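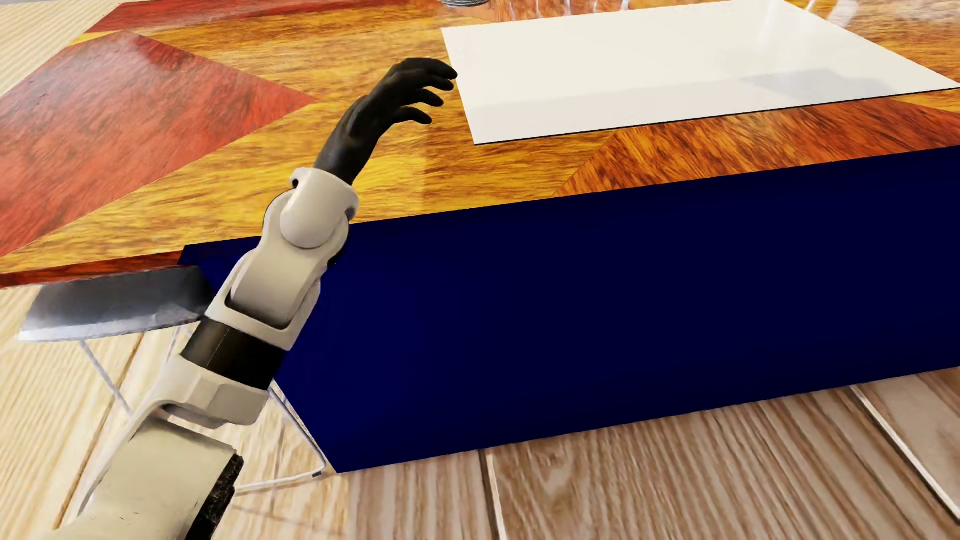

I'd been asking for a morning with the person who looks after the arm at Billow since August, and when I finally got one I showed up with a list of questions and used maybe four of them. My host (who asked to stay nameless, "just say the maintenance person") was already on a second coffee and wanted to talk about wrists.

"Everyone comes in wanting to hear about the fingers," they told me. "Fine, the fingers are nice. But I spend my life on the wrist."

The cell is a small one. There's one arm with a black four-fingered hand on the end of it, and there's a simulated copy of the whole thing that runs on the machine in the corner. Every change gets tried on the copy first. I assumed this was a safety rule handed down from somebody upstairs, and I got a laugh for that.

"No, it's me being cheap! A finger cable costs money and a rendered finger cable doesn't. I had a bad week with the real hand a while back and after that I said okay, nothing goes to the hardware until I've seen it go wrong on the screen first."

So what does it look like when it goes wrong on the screen?

"Boring, mostly. The hand stops an inch from where you wanted it. Or the palm's rolled over a little too far and the bottom finger is going to drag. You park it over the table, you put a white sheet down as your target, and you look at it from the side. I look at it from the side a lot. From overhead everything looks great, you'd sign off on anything."

I asked why the simulated table is so fancy. I'd expected a gray slab, and this one has red and gold veneer with a big diamond in it, shiny enough to bounce light back at you. My host got very animated about this one. The setup they started from, a scene pack called Pituvo, came with plain surfaces, and the tracking worked beautifully on plain surfaces and fell apart the minute it met a polished one.

"So now I go looking for ugly cases. Glare, heavy grain, a glossy white thing sitting on glossy wood. If it can find the edge of that sheet with all that going on, I'll sleep."

We got onto routine, which I love and which my editor will probably want cut. The setup check is 59 poses, run in the same order every time. Between each pose the arm comes back over the table with the palm down and sits there. My host writes down the joint readings by hand, on paper, in a notebook that has coffee on most of it. When I asked about logging them automatically I was told that they are logged automatically, and that the notebook is for noticing.

"I had a shoulder reading creep up over a couple of months. The log had every number in it. I only saw it when I was writing it down and thought, hang on, I don't remember that starting with a seven."

The reading was 69, and the cause was a bolt on the base plate that had backed out. Ten minutes with a wrench, then a whole afternoon re-zeroing everything above it (you do it from the base up, always, and if you skip ahead to the hand you'll be doing it twice). The spare parts come from Gosselin, who are good about shipping and terrible about labels. One box had 85 screws in it in two lengths, all mixed together. My host sorted them on the kitchen table at home.

I wanted to know about the fingers anyway, sorry. They get a weekly going-over: bend each one by itself, let it go, watch how it comes back. A finger that comes back slow gets its tendon tension adjusted a quarter turn, then you leave it alone until the next day before touching it again.

"That's the hard part for new people. They want to keep turning. I've watched somebody chase one finger for a whole shift and end up with all four wrong."

The arm was at 378 hours since its last full teardown when I visited, and the next one was coming up. It'll be done at Povanau, where there's a proper bench and a hoist, and my host was not looking forward to the drive. I asked whether the copy helps with a teardown at all.

"Not with the teardown. The screen doesn't have grease in it. Where it helps is after, when it's all back together and I need to know if it's the same arm I took apart. I run the 59, I put the real numbers next to the simulated ones, and if the wrist agrees I go home."

And if it doesn't agree?

"Then I check whether I put the cuff on a notch over. I've done that. Twice, same arm, same notch."

We stopped there so they could get on with the next check. I stayed for the first dozen poses and then had to go move my car.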